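**Siddiqui selected to design Ustcombe pump house conversion**

WIKVILLE, May - Architecture and landscape practice Siddiqui has been selected to convert the former pump house at Ustcombe into a public archive and reading room. The commission covers the existing brick building, a new single-story extension to the north and the drainage of the surrounding site.

The completed building will provide 2,472 square meters of floor area. The original engine hall will be kept at full height and will hold the reading room, with seating for 151 people. Closed storage will occupy the extension, where the floor slab is designed for high-density shelving and the walls carry no glazing. A ramped passage links the two volumes and takes up a level difference between the old and new floors.

The existing roof trusses will be retained. Survey work identified corrosion at the bearing ends, and these will be cut back and spliced with new steel. Roof coverings will be replaced in full, with insulation placed above the deck so that the underside remains exposed.

Outside, 4,000 square meters of paving will be lifted and replaced with planted swales and gravel. Runoff from the roofs will pass through the swales before reaching the original settling basin, which will be relined and kept as open water.

"The section of the building decides most of the plan," said Siobhán Dunne, project lead at Siddiqui. "The engine hall has height and daylight. The archive needs neither, so it goes next door."

Structural design is by Starnura. Planning drawings will be on view at the Wikville office during May.
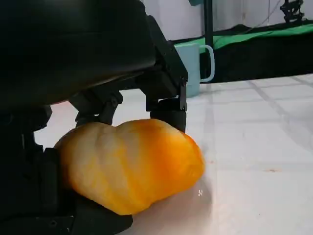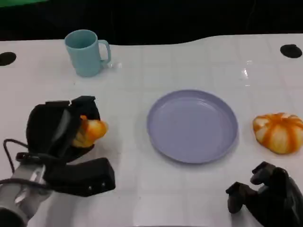
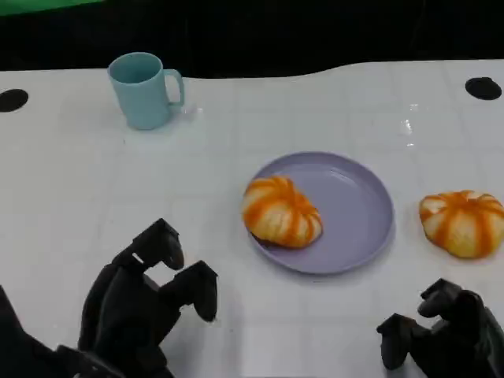 White tabletop with a square grid, seen in all three views.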